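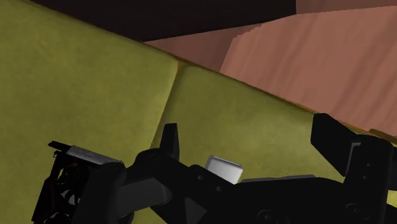
1/ Gripper comparison, part 3

Spent Sunday in the simulator with two grippers on the same arm: the Cao and the Plomum. Same wrist camera, same controller gains. This is the view I've been staring at — a small white block between the fingers, green cushions behind.

2/ Setup

Each gripper got 8 tries at the block. Start pose shifts a little each time. Controller is the Zumimholm build from September with the force limit left at default.

3/ Cao

Closes fast and centers well. It dropped the block on 2 tries, both when the wrist came in tilted. The linkage takes up a lot of the camera view, so the lower edge of a small object is hard to see.

4/ Plomum

Slower to close, no drops. It did stall once against the cushion and I had to back the arm off by hand. I count that as a fail.

5/ Camera

Moving the mount up helped more than changing the exposure. I'm keeping the higher mount for both.

6/ Soft surfaces are the weak spot in all of this. I don't trust the cushion contact in sim yet — the stall could be the model and have nothing to do with the gripper.

7/ Next is the Trustness controller with the same poses. Logs go up when that run is done.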